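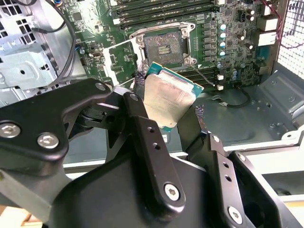
I have been living inside Psalm 104 since January and I'm still not tired of it!

If you grew up in a church that sings Vespers, you know it as Psalm 103, because the Greek numbering runs one behind the Hebrew for most of the book. I didn't know that, and I spent my first evening at Cernivden with the wrong page open, listening to a reader go on about storks and wild goats while I stared at a line about forgiving iniquities. (Also a lovely psalm. Not the one being read.)

Anyway, it's the psalm that opens the evening service, and once I'd found the right page I was completely gone. It starts huge, with God wrapped in light as with a garment and the heavens stretched out like a curtain, and you think the whole thing is going to stay up there. Then the water comes down. Springs run into the valleys, the wild asses drink, the birds sit in the branches and sing, and suddenly we're talking about grass for the cattle and wine that makes glad the heart of man. I love that the wine is in there! And the oil to make his face shine, and the bread.

Dagmar Kratochvíl, who has been teaching me to chant it, makes me read the whole psalm out loud in a plain speaking voice before I'm allowed a single note. She wants it on one breath per half verse. My half verses are fine until the mountains and valleys part, where I run out of air every single time and have to sneak one in before "unto the place." She hears it. She always hears it.

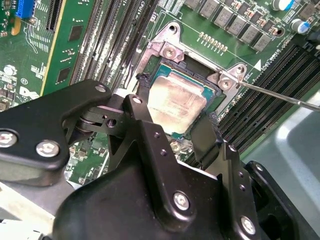
A CPU seated in its socket, with old thermal paste on top.

The verse I keep coming back to is the one about the sea. "There go the ships: there is that leviathan, whom thou hast made to play therein." I must have read that a hundred times as a kid without noticing the word play. Leviathan in Job is all scales and smoke and terror, and here the same beast is splashing around in the deep because God made it for that. Some translations go further and read it as the creature God made to play with, and the Hebrew can be taken that way too, as far as I can follow the notes. I don't want to choose. I like it both ways, on different evenings.

And then the lions! They roar after their prey and "seek their meat from God," which makes their hunting into a kind of asking. The sun comes up, they go and lie down in their dens, and in the very next verse man goes out to his work until the evening. It's like a shift change. The lions clock out and we clock in. I've started saying that verse on the way out the door in the morning, which Dagmar says is backward for an evening psalm, but she smiled when she said it.

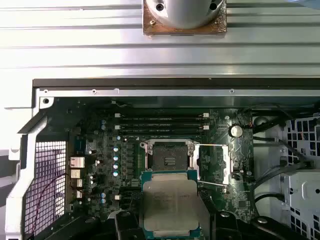

I should say something about the ending, since a few of you wrote to me after my last post asking what I do with "let the sinners be consumed out of the earth." I don't love it. For a while I read it quickly and got to the hallelujah. Then somebody at Cernivden lent me a little commentary that mentioned an old rabbinic reading, where the word is taken as sins and not sinners — let the sins be gone, and then there won't be any wicked people left. I haven't got enough Hebrew to argue the point, but I slow down there now.

The reader at our evening service goes back, after the last verse, and repeats the line about the sun knowing his going down and the darkness being made. I had thought it was a mistake the first time! It's the custom, and in winter, with the windows already black, it makes the hair on my arms stand up.

Next on my list is Psalm 148, the one with the sea monsters and the hail. Dagmar says I can start it when I get through the mountains and valleys without sneaking a breath, so give me a few weeks.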